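I've been meaning to write this down for ages, so here goes, a few posts about sorting out my late aunt's house in Lullach and what I learned about letting go of stuff (get a coffee, I ramble).

She moved in back in 2002 and I don't believe a single thing left that house afterward. Every drawer was full. The drawer under the oven was full of other drawers' handles!

First thing I did wrong was start with the photographs. Please don't start with the photographs. I sat on the landing for a whole afternoon with one album and a cold cup of tea and got up having sorted exactly nothing.

What got me moving was the linen closet. Nobody cries over pillowcases (well, I did, once, over a striped one, but it passed). By supper I had two bags for the animal shelter and I could see the back wall.

After that I went by room and gave myself 33 minutes on the kitchen timer. Odd number, I know, it's just where the dial sticks. When it rang I stopped, even if I was halfway through a shelf, and went and stood in the yard for a bit.

Somebody asked about the paperwork. I kept the deeds, the tax things and the letters. The manuals all went, including 4 for the same Salminen vacuum cleaner, which she had given away before I finished high school.

The thrift store on Clurnard Street was so kind about it all. They took the good china and the lamps, and they were gentle about saying no to the sofa, which I appreciated more than they probably knew.

Toys were the hardest for me, so I left them till late. My rule was that a toy could stay if I could picture a particular child playing with it. I passed along far more than I expected to, and my cousins' kids were thrilled.

If you're at the start of one of these, don't let anyone rush you, but do pick a date for the dumpster. Ours was coming in August whether I was ready or not, and I needed that more than I needed another pep talk.

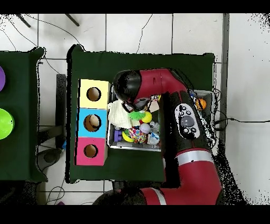
Oh, and I kept the striped pillowcase. It's on my bed right now, it doesn't match a thing, and I'm very glad I fished it back out of the bag.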